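손으로 드는 그리퍼로 천 개는 동작, 같이 모아 주실 분을 찾아요

안녕하세요, Mirnano에서 로봇 조작 학습을 연구하고 있는 사람입니다. 공고문을 딱딱하게 쓰라는 말을 들었는데 저는 그런 글을 끝까지 못 읽는 편이라 그냥 말하듯이 쓸게요. 조금 길어도 참고 읽어 주세요!

저희가 하는 일은 Moschos라는 과제인데요, 한마디로 "사람이 천을 만지는 방식을 로봇이 얼마나 적은 시연으로 배울 수 있나"를 보는 연구예요. 로봇 팔을 원격으로 조종해서 데이터를 모으는 방법도 써 봤는데, 천은 정말 답답하더라고요. 모서리 하나 집는 데 한참 걸리고, 조종하는 사람도 금방 지치고요. 그래서 작년부터는 카메라가 달린 그리퍼를 사람이 직접 손에 쥐고 움직이는 쪽으로 바꿨어요. 손잡이를 쥐면 집게가 닫히고 놓으면 열리는 구조라 5분만 만져 보면 감이 옵니다.

지난 2월에 1차 수집을 마쳤고 시연 577개가 모였어요. 그중 길이가 너무 짧거나 카메라 위치 추정이 튄 것을 빼고 276개로 정책을 학습시켰는데, 결과가 꽤 재미있었어요. 처음부터 얌전하게 펼쳐진 천으로 시작한 시연만 넣으면 반으로 접는 건 잘하는데, 구겨진 천을 주면 집게가 허공에서 망설입니다. 반대로 구겨진 상태에서 시작한 시연을 섞어 넣었더니 첫 번째 집기 위치를 훨씬 과감하게 고르더라고요. 무늬가 복잡한 천에서 주름과 그림을 헷갈리는 문제는 아직 남아 있어요. 저는 요즘 이 문제 생각만 하고 삽니다 ㅎㅎ
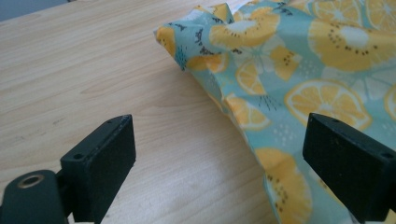 그래서 2차 수집에서는 시작 상태를 일부러 더 제멋대로 만들어 보려고 해요. 참가자분이 천을 아무렇게나 테이블에 내려놓고, 그리퍼로 모서리를 찾아 집고, 펼치고, 접는 것까지가 시연 한 번이에요. 잘하실 필요는 전혀 없어요. 놓쳤다가 다시 집는 장면도 저희한테는 귀한 데이터라서, 실수하셔도 멈추지 말고 그대로 이어 가 주시면 됩니다. 예쁘게 접혔는지 점수를 매기지도 않고요.

모집 인원은 19명이고, 한 분당 4회 방문해 주셔야 해요. 한 번 오시면 준비 시간과 쉬는 시간까지 합쳐 두 시간 걸립니다. 첫날은 연습만 하고 본 수집은 두 번째 방문부터예요. 중간에 그만두셔도 오신 날만큼 사례비는 그대로 드려요. 금액은 신청해 주시면 일정표와 함께 메일로 보내 드릴게요.

만 19세 이상이고 한 손으로 가벼운 도구를 쥐고 움직이는 데 불편이 없으면 누구나 신청하실 수 있어요. 로봇이나 프로그래밍은 몰라도 괜찮아요. 왼손잡이분들은 특히 환영합니다. 1차 때 왼손 시연이 너무 적어서 정책이 오른쪽으로만 접으려고 들거든요... 다만 손목을 최근에 다치신 분은 다음 기회에 부탁드려요. 그리퍼가 무겁지는 않은데 같은 동작을 오래 반복하다 보면 손목에 꽤 부담이 옵니다. 저도 1차 끝나고 파스를 좀 붙였어요.

장소는 Flummont 건물 3층 실험실이에요. 엘리베이터에서 내려 왼쪽 복도 끝까지 오시면 됩니다. 녹화되는 건 그리퍼에 달린 카메라 영상과 손의 움직임 기록이고 소리는 저장하지 않아요. 혹시 얼굴이 영상에 들어가면 학습에 쓰기 전에 그 구간을 지웁니다. 동의서는 첫날 같이 읽으면서 설명해 드릴게요. 데이터 정리에는 저희가 만든 Arkus라는 도구를 쓰는데, 원하시면 본인 시연이 어떻게 잘리고 라벨이 붙는지 옆에서 보여 드릴 수도 있어요. 은근히 이걸 제일 재미있어하시는 분들이 계세요.

신청은 Mirnano 홈페이지 참가자 모집 게시판에서 "Moschos 2차"를 골라 주시고, 가능한 시간대와 주로 쓰는 손을 적어 주세요. 집에서 빨래를 어떻게 개는지 한 줄 써 주시면 제가 아주 좋아합니다. 선발과는 상관없고 그냥 궁금해서요! 인원이 다 차면 게시판 제목에 마감이라고 달아 둘게요. 궁금한 점은 신청 글에 같이 남겨 주시면 제가 직접 답장드립니다.

최종 수정: 3월 25일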